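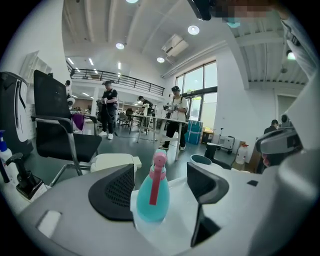
Teal spray bottle, pink trigger head.

Boards > Cleaning > Hard Water

tilewright: Tap here in Brurngate tests high for calcium. White spots on the shower glass every week. What citric acid strength are you using?

parnance_83: 40 g per liter. Leave it five minutes, rinse, squeegee.

grout_line: Too strong near marble. I stay at 30.

parnance_83: OP said glass - no marble mentioned.

tilewright: Marble sill, sorry.

grout_line: Then skip acid there. Even 30 will etch it.

Last updated: January, 4:10 pm

Related threads
Softener salt in Grarnurholm
Trigger sprayers that clog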